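# Black T-shirts: fold in quarters, or roll?

**hkobzar** – 29 May 2023

I do the laundry for a small café and I'm trying to settle on one way of folding the staff tops. They are all plain black cotton. At the moment I fold them flat into a square and stack them, with the dark red cloths in a separate pile.
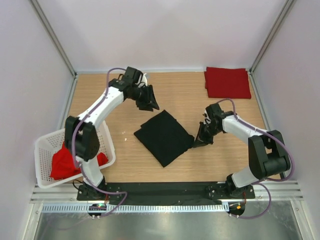

The problem is the edges. By the third fold the layers have slipped and one side ends up stepped. One on its own is fine, but a stack of them leans over. I've got one shelf, 41 cm deep, and whatever I do has to fit on it. Does anyone roll theirs instead?

Hryhorii

---

**trorley_lane**

Rolled for years, went back to flat. Rolled tops come out creased across the chest and black cotton shows it. If the layers don't line up, your first fold is off. Get that one right and the rest follow.

---

**Stefaniia M**

I'd disagree about rolling. It depends how tight you do it. I roll loosely from the hem up and stand them on end in a basket, and they come out no worse than folded ones. You can also pull one out without wrecking the pile.

For flat folding, smooth the cloth outwards from the middle with your palms before every fold, not only the first. Most of the slipping is air and small wrinkles trapped between the layers.

---

**trorley_lane**

Loose rolls fall open. I had a basket of them and by Wednesday it looked like a jumble sale.

---

**Stefaniia M**

Then the basket is too big. They need to be packed close enough to hold each other up.

---

**pegs_and_line**

What size are you folding to? I used to do the linen at a guest house in Wotville and we folded everything to a 25 cm square. We had a piece of stiff card cut to size. Lay the card on the cloth, fold the sides over it, slide it out, fold again. Took me a week to get quick at it. Some of the others never used the card and theirs looked the same as mine, so make of that what you will.

Also, turn the cloth so you're always folding away from yourself. I pull to the left when I fold sideways and everything ends up crooked.

---

**hkobzar**

I hadn't measured. Just did it now and they are all slightly different, which explains the leaning. I'll try the card.

What about the rounded corners? The thick seam at the shoulder always ends up in one corner and it won't go flat.

---

**pegs_and_line**

Alternate them. Seam corner to the left on one, to the right on the next. Same as stacking jumpers.

---

**dampcupboard**

Or buy a folding board. I've got the Folura one, four hinged flaps, and it does a top in a few seconds. The hinges are a bit stiff but it works.

---

**trorley_lane**

Waste of money for T-shirts. A table and two hands will do it.

---

**dampcupboard**

I do 400 items a month for a sports club. My wrists disagree with you.

---

**Stefaniia M**

For that many I'd use a board as well. For one café I wouldn't bother.

One more thing, Hryhorii – keep the red cloths well away from the black until you've washed them a few times. Ours were still losing colour in February and we'd had them since before Christmas. You won't see it on the black, but you will on the next light wash.

---

**hkobzar**

They get their own wash already, thanks. Card is cut, 25 cm, out of the back of an old calendar. Did six tops with it and the stack is standing up straight. Will try Stefaniia's rolls in the small basket for the aprons and report back.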